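Section 4. Folding and storing the Vimero table cloths

Please read this section after you have washed and dried the cloths as explained in Section 3. It was prepared by Stanisława Domański, with corrections from Natalie Inskip, and it is valid for the plain cloths and for the cloths with the printed flowers.

4.1 Preparing the table

1. Choose a table with a smooth top. It should be bigger than the opened cloth on all sides.
2. Wipe the top with a damp rag and let it dry fully.
3. Run your palm over the whole top. You will feel crumbs and small splinters more easily than you see them.
4. Pick up loose threads, little pieces of paper and similar small things before you lay down the cloth. 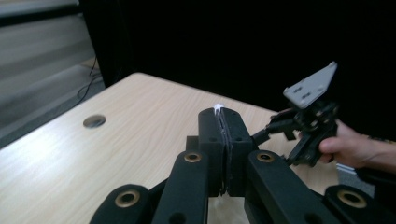

Fig. 4-1. Table top with light wood grain.

Note: A light table is good for dark cloths, but on a white cloth the edges can be difficult to see. In this case switch on a lamp at the side of the table and not over your head.

Caution: Do not work on a freshly oiled or waxed table. The oil goes into the cloth and the stain may stay also after washing.

4.2 Opening the cloth

1. Take one cloth from the pile. Leave the others in the basket or on a chair.
2. Put it on the table as it is, and look for a corner. It does not matter which one you find first.
3. Hold the corner between two fingers and pull it slowly toward the corner of the table.
4. Look for the next corner and do the same. If the cloth is twisted like a rope, start from the middle — lift a small fold there, shake it gently and lay it down again. 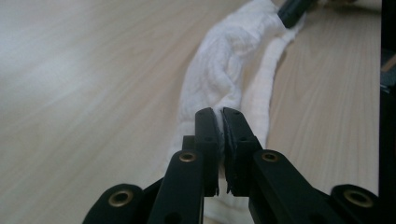
5. When all the corners are found, smooth the cloth from the center to the outside. Use the flat hand and light pressure.
6. Cut any hanging thread with small scissors. Please do not pull it, the weave can open.

Note: Small wrinkles are normal for this cloth and you do not need to iron them. If you prefer to iron, use the lowest setting and put the printed side down.

4.3 Folding

1. Turn the cloth so that the printed side is on the table.
2. Bring the lower edge up to the upper edge. Hold the two corners and let the middle fall by itself.
3. Smooth the fold one time, from left to right.
4. Bring the left edge over to the right edge. The cloth is now near to a square and the print is outside.
5. Check the corners. When they do not meet exactly, pull the top layer a little and leave the bottom layer in its place. 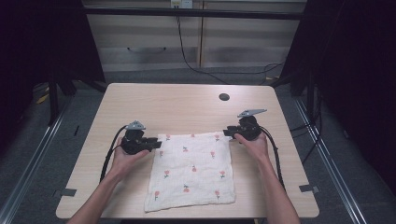

Fig. 4-2. Folded cloth with red flower print, laid flat.

Note: The edges of a washed cloth are never perfectly straight. A slightly crooked side is not a fault and is not a reason to return the cloth.

4.4 Storing

1. Lay the folded cloths on each other with the folds on the same side.
2. Keep the plain and the printed cloths in separate piles.
3. Store them in a dry drawer or on a shelf away from the sun — the red color is the first to become pale.
4. If a cloth stays in the drawer for the whole winter, open it once and fold it again along other lines.

Caution: Do not put a cloth away when it feels damp at the folds. Open it again and hang it until the evening.

For stains, please continue to Section 5.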